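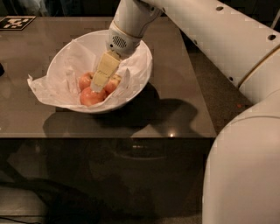

Fruit in the Common Rooms: Arrangements for the Apple Season

Residents and staff of Tremwood are advised that the autumn fruit service has resumed in the common rooms on both floors. The service is open to everyone who lives or works in the building, and to their guests. No sign-up is required, and there is no charge.

The apples come from the Luria orchard, which has supplied the house for several seasons. Deliveries are made in 4 crates, and the house has agreed to take 300 pounds of fruit between the start of September and the end of November. Most of this goes to the kitchen for sauce, baking and the breakfast table. The remainder is set out in bowls for people to help themselves.

Those who remember last year's fruit will notice a difference in size. The orchard had a dry early summer, and many of the apples it has sent us are small. The kitchen has tasted them at length and finds them firm, rather sharp when first picked, and much improved after a week in the cellar. Small red apples with mottled skin are sound and may be eaten without concern. The mottling is a matter of color only and should not be taken for bruising.

Setting Out the Bowls

Following comments received in the spring, the house has changed the way fruit is presented. Apples were formerly piled in wide wooden trays, where those at the bottom were often forgotten and spoiled. They are now placed in deep white bowls lined with crumpled white tissue paper, a few at a time. The paper keeps the fruit from knocking against the side of the bowl and takes up any moisture left from washing. It is quite in order for the paper to stand up in folds or hang over the rim, and there is no need to tuck it in or flatten it.

Lærke Þorgeirsson, who manages the kitchen, asks that the following points be observed.

Please take apples from the top of the bowl and leave the paper where it is. Paper that has become damp or stained will be changed by the kitchen each morning, before 8:00.

Please do not return an apple that has been bitten, cut or dropped. Bins for cores and peelings have been placed beside both sinks.

Bananas should be kept apart from the apples. They hasten ripening, and several bowls were lost in this way last October. A separate dish is provided on the windowsill.

Bowls should remain on the tables. If one is needed for a meeting or a meal, the kitchen will gladly lend another from the pantry, where there is a good supply.

Care of the Tabletops

The dark, glossy tables in the common rooms show every fingerprint and drop of juice, and they scratch more easily than their appearance suggests. A bowl should be lifted when it is moved, and never slid across the surface. Knives are not to be used directly on the tables. Cutting boards of the Emska pattern are kept in the drawer under the kettle, together with 2 paring knives and an apple corer, and should be washed by hand and returned there after use.

Spills may be wiped with a soft cloth and warm water. Scouring powder and the green-backed sponges are unsuitable and have already left their mark on the table nearest the door on the upper floor. That table will be polished during the winter closing.

Cellar Storage

Apples not in use are stored in the north cellar, wrapped singly and laid in one layer on slatted shelves. Þórarinn Norðdahl has taken over the cellar this year and checks the shelves twice a week. Residents who keep their own fruit in the cellar are asked to label the box with a name and room number, and to remove anything soft. Boxes without a label will be moved to the lower shelf by the stairs – they will not be thrown away without notice.

The cellar door sticks in wet weather. It should be pulled firmly shut so that the temperature stays even.

Surplus Fruit and Recipes

Apples that have passed their best for eating are still welcome in the kitchen. They may be left in the basin marked for cooking, and will go into the sauce that is served with oatmeal and with the Thursday pork. Last season the kitchen put up 86 jars, all of which were gone before the end of February. Clean jars with matching lids are always of use and may be left at the pantry hatch.

Readers have also asked for the recipe for the flat apple cake served at the harvest supper. It comes from the Þrastardóttir bakery, which has kindly allowed us to print it, and it will appear in the next issue. Small, sharp apples suit it very well. They need only be cored and sliced, with the skins left on.

Questions about the fruit service may be put to the kitchen in person between 2:00 and 4:00 in the afternoon, or left in writing at the front desk.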